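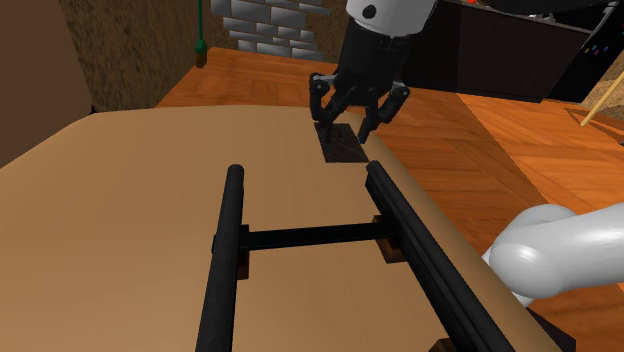

Support noir à deux rails sur un plateau beige, image de synthèse.

Perker : lexique français du rangement domestique

Perker est un lexique monolingue des noms français d'objets servant à ranger, suspendre, empiler ou présenter des choses dans un logement. Il contient 3481 entrées, réparties en 87 classes. Chaque entrée associe une forme canonique à ses variantes graphiques, à son genre, à une définition courte et à un ou plusieurs emplois attestés.

Le lexique sert surtout à l'indexation de catalogues et à la normalisation d'inventaires. Il a été extrait du corpus Clidarari, qui rassemble des notices de montage, des fiches produits et des annonces de vente entre particuliers. Le corpus lui-même n'est pas redistribué.

Contenu de l'archive

entrees.tsv : table principale, une entrée par ligne.
variantes.tsv : formes secondaires rattachées à l'identifiant de l'entrée.
classes.tsv : hiérarchie des classes, avec le code parent.
emplois.tsv : citations courtes, tronquées à une phrase.
exclusions.txt : formes examinées puis rejetées.
JOURNAL : modifications par version.

Tous les fichiers sont encodés en UTF-8 sans BOM, fins de ligne LF. Le séparateur est la tabulation. Les champs vides sont laissés vides ; la chaîne « NA » n'est jamais utilisée. Les guillemets n'ont pas de valeur particulière et doivent être lus comme des caractères ordinaires. Avec un lecteur CSV générique, désactiver le traitement des guillemets, faute de quoi certaines lignes d'emplois.tsv seront fusionnées.

Champs de la table principale

id : identifiant stable, préfixe « pk » suivi d'un entier. Un identifiant supprimé n'est pas réattribué.
forme : forme canonique au singulier, en minuscules, accents compris.
genre : m, f ou mf. La valeur mf signale une hésitation dans l'usage et non une forme épicène.
classe : code de la classe la plus précise.
definition : texte libre, sans point final.
registre : courant, technique, regional ou commercial.
pluriel : renseigné seulement si la forme n'est pas prévisible ou si le mot est composé.
note : remarque des annotateurs.

Le champ registre n'admet qu'une valeur. Quand un terme relève à la fois de l'usage technique et de l'usage commercial, la valeur retenue est technique et le cas est mentionné dans note.

Choix de la forme canonique

La forme canonique est la variante la plus fréquente dans Clidarari après suppression des doublons d'annonces. En cas d'égalité, l'orthographe rectifiée est préférée. Cette règle produit quelques résultats peu satisfaisants : « porte-serviette » et « porte-serviettes » sont rattachés à une seule entrée, alors que d'autres composés en « porte- » gardent deux entrées distinctes héritées de la première version. Leur fusion est prévue, elle entraînera la disparition de plusieurs identifiants.

Les noms de marque lexicalisés sont exclus. Les adjectifs de couleur, de matière et de dimension ne font pas partie de la forme, sauf lorsque leur suppression change l'objet désigné. « Étagère murale » est donc une entrée ; « étagère blanche » n'en est pas une.

Les anglicismes sont conservés s'ils apparaissent dans au moins deux des trois sous-corpus. « Rack », « dressing » et « organizer » satisfont ce critère. La graphie « organiseur » est traitée comme variante du dernier, au prix d'une ambiguïté avec l'agenda, que la définition ne lève pas complètement.

Classes

La hiérarchie comporte deux niveaux. Le premier distingue les objets selon le mode de maintien : contenir, poser, suspendre, séparer, empiler. Le second précise la nature des choses rangées ou la pièce concernée. Une entrée ne peut appartenir qu'à une classe.

Le classement par mode de maintien a été préféré au classement par pièce, trop instable dans les annonces. Un même casier y est proposé pour l'entrée, le garage ou la chambre d'enfant suivant le vendeur. La contrepartie est que les termes très généraux, « support » ou « rangement » notamment, tombent dans une classe résiduelle dont la cohérence est faible. Il est conseillé de l'écarter pour tout entraînement supervisé.

Annotation

Les candidats ont été extraits par patrons syntaxiques, puis validés à la main dans l'outil Tanoli. Chaque candidat a été vu par deux annotateurs. Les désaccords de classe ont été tranchés en réunion, et les désaccords portant sur le genre laissés en mf si les emplois ne permettaient pas de décider. Le guide d'annotation a été modifié une fois en cours de campagne, en octobre, pour admettre les composés avec trait d'union facultatif. Les candidats déjà rejetés pour ce motif ont été repris.

Un échantillon de 500 entrées a été réannoté en aveugle à la fin de la campagne. Les confusions les plus fréquentes opposent « poser » et « empiler », en particulier pour les clayettes et les plateaux. Les codes issus de cette relecture n'ont pas été reportés dans la table principale.

Le fichier exclusions.txt contient 655 formes. Il n'est pas trié par motif. Les lignes vides y sont significatives et séparent les séances de travail.

Limites connues

Le lexique reflète l'usage écrit de France et de Belgique. Le français du Québec est peu représenté, celui de Suisse presque absent. La valeur regional ne précise pas la région.

Les définitions ont été rédigées pour distinguer les entrées voisines au sein d'une même classe. Prises isolément, elles sont parfois trop pauvres pour un usage lexicographique. Les emplois tirés des annonces conservent les fautes d'origine, y compris celles d'accord, et ne conviennent pas à l'évaluation d'un correcteur grammatical.

Aucune fréquence n'est fournie.

Conversion

Le script clemis.py produit une version au format Clemis, avec une structure imbriquée par classe. Il requiert Python et aucune bibliothèque externe. Appel depuis la racine de l'archive :

python clemis.py entrees.tsv classes.tsv sortie.clm

L'option --sans-notes supprime le champ note. L'option --strict interrompt la conversion à la première classe sans parent. Les variantes ne sont pas exportées ; le format ne les prévoit pas.

Licence et citation

Les données sont diffusées pour tout usage, y compris commercial, avec mention du nom Perker et du numéro de version. Le script de conversion suit les mêmes conditions. Les citations d'emplois.tsv sont reproduites à titre documentaire et ne doivent pas être rediffusées séparément des entrées auxquelles elles se rattachent.

Signalement d'erreurs

Indiquer l'identifiant, le champ concerné et la valeur proposée. Pour une demande d'ajout, joindre deux attestations de sources différentes. Les demandes portant sur la hiérarchie des classes sont regroupées et examinées à chaque version majeure.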